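# Chapter 4. Reading a Stellar Spectrum

A spectrum records how much light a star sends out at each wavelength. Most of what is known about the temperature, motion, and makeup of stars comes from records of this kind. This chapter introduces the parts of a spectrum and the steps by which raw detector counts become a measurement that can be compared with others.

Students should have completed the exercises on magnitudes in Chapter 2 before continuing. The worked data come from the Sakari survey, a set of 123 spectra of bright stars taken at the Brernton station.

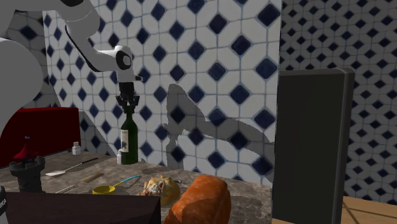

**KEY TERMS**

*Continuum* -- the smooth run of light on which narrower features are set.

*Absorption line* -- a narrow dip in the continuum, produced when atoms in the outer layers of a star remove light of a particular wavelength.

*Resolving power* -- the wavelength divided by the smallest wavelength difference that the instrument can separate.

## 4.1 From Counts to Wavelengths

A detector does not record wavelength directly. It records counts at each pixel, and the observer must establish which pixel corresponds to which wavelength. The usual method is to observe a lamp whose emission lines are well known, either before or after the star, with the instrument in the same setting. The Trakach spectrograph, used throughout this book, carries a lamp for this purpose. In the February run, 23 lamp lines were identified and a smooth curve was fitted through their positions.

The fit should be checked before it is applied. A single line given the wrong identity can bend the curve and shift every wavelength near it -- an error that is easily mistaken for the motion of a star.

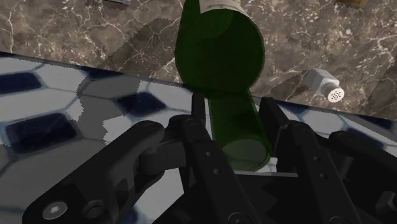

**Why must a spectrum be corrected for the motion of the Earth?**

The Earth moves around the Sun, and its speed toward or away from a given star changes during the year. This motion shifts all the lines in the observed spectrum. Unless it is removed, two spectra of the same star taken months apart will appear to show different velocities.

Section 4.2 applies this correction to the star listed as Sani in the survey tables.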